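Kitchen robot group puts out plain-language rules for simulated testing

Developers of household robots have a new set of good-practice rules to work from, after the Narlow working group released its guide to simulated kitchen testing in May.

The guide covers how a robot arm should be tried out in a computer-modelled kitchen before it is allowed near a real one. It runs to 80 pages and draws on 611 comments sent in by labs, appliance makers and occupational therapists.

"Everyone was doing simulation, and everyone was writing it up differently," said Rhea Maglaya, who chaired the group. "You couldn't put two reports side by side and learn much."

Under the guide, a test report has to say which kitchen layout was used, where the arm was mounted and what position it started from. Failed runs must be reported along with the good ones. Any contact between the arm and a cooktop, door or cupboard has to be logged, even if the task was finished.

Joining is voluntary. Bekora and Jerkemis have both said they will follow the rules for their home assistance programs.

Reach over cooking surfaces

The longest section deals with arms that work above a range. Developers are asked to treat every burner as hot unless the test plan says otherwise - a rule some smaller labs had argued against during the comment period. Tasks at an over-the-range microwave must be tested with the arm approaching from more than one side. 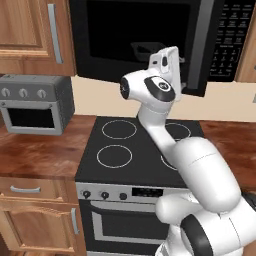

What happens next

Thanasis Stamatopoulos of Lungu, which hosts the guide, said a reporting template would follow later in the year, along with 195 sample layouts in different sizes and styles.

Physical trials are outside the scope of this edition. Maglaya said the group wanted to hear from labs using the rules before it started on that part - comments can be sent through the Narlow site until the end of August.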